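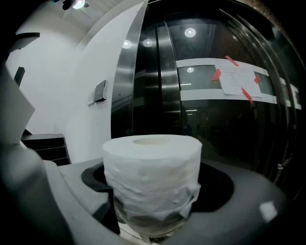 Toilet paper roll by the elevator doors, Skerkgate building.

Building Services Forum > Washroom Supplies > Coreless rolls in shared areas

Posted by E_Arruda
Colleagues are invited to comment on the continued use of coreless toilet paper at Skerkgate. The present stock, supplied by Cirier, has been in use since October. Two matters require attention. First, rolls reach the washrooms squashed, with the outer layers bunched up, and a misshapen roll does not turn freely on the holder. Second, rolls are being set down in the elevator lobby during restocking and are not always collected afterward.
Érica Arruda, Office Services

Posted by tafridi
Thank you for raising this. I do not agree that the product is at fault. A coreless roll will lose its shape if it is carried under pressure or stacked beneath heavier goods. The Drostville office receives the same cartons, 34 rolls to each, and I have had two complaints from that office in all.
Tahira Afridi

Posted by U.Sial
With respect to the previous reply, Drostville has a supply closet on every floor. We do not. Our rolls travel up from the basement by elevator, and the person restocking has to put them somewhere while the doors are held. I would support a return to rolls with a cardboard core.

Posted by E_Arruda
The point about closets is accepted. I would add that the lobby is a passageway as well as a waiting area. 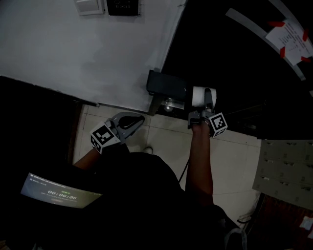 Any item left low down along the wall is likely to be kicked, and paper that has been on the floor tile should not be placed in a washroom. I ask that such rolls be set aside for wiping up spills.

Posted by fswati
Setting them aside is reasonable. Discarding the outer layers and using the remainder would be more economical, and this was the practice when Yousafzai held the cleaning contract.
Fouzia Swati

Posted by U.Sial
I cannot support that practice. Visitors use these washrooms.

Posted by A_Siddiqui
May I propose a trial? A covered cart could be kept on our floor for three weeks, with the existing stock. If the rolls still arrive out of shape, the order can be changed.
Arsalan Siddiqui

Posted by tafridi
I have no objection to the cart, provided it is kept clear of the elevator doors. Please confirm who will place the request.

Posted by E_Arruda
I will submit the request this afternoon. The cored product will remain under review until the trial is complete.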